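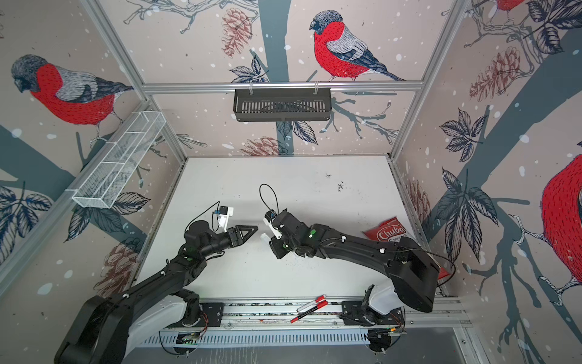 Planner checks before the June release, Trullcombe cell. Run these from the top after every rebuild, and please write in the comments – they're the best bit! The minimum-gap check between the two grippers matters most, so try it with the pair nearly facing each other over the middle of the table, and leave something crinkly like the red Chuba bag under the right arm so the depth filter has some glare to chew on.

- [x] **Collision model** loads both arms and the rail. *Lovely and quick now.*
- [x] **Joint limits** match the config file. *All good.*
- [x] **Replay test**, 874 saved paths. *19 rejected, all for wrist speed. Logged.*
- [ ] **Stop command** reaches both controllers. *Left passes; right took 121 ms. Retest.*
- [ ] **Wrist view segmentation**: printed birds and pine cones must come back as wall.

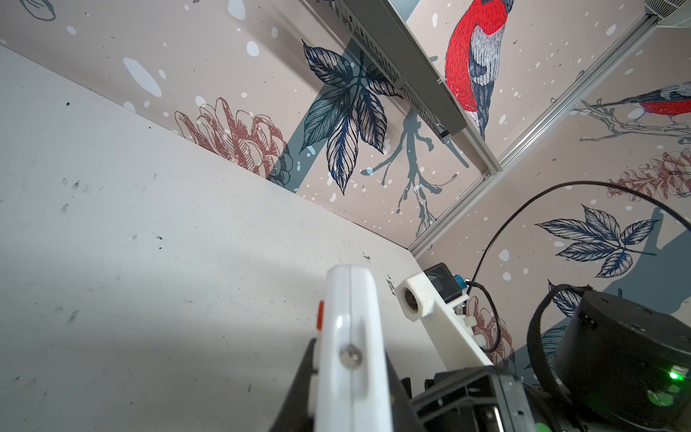 Meirion Price would like the segmentation check run before the replay test, as a bad mask spoils every path after it. Fair point, and I'll swap them in the next version.

- [ ] **Cable loop** masked out of the wrist view. *New check, very keen to see this one pass.*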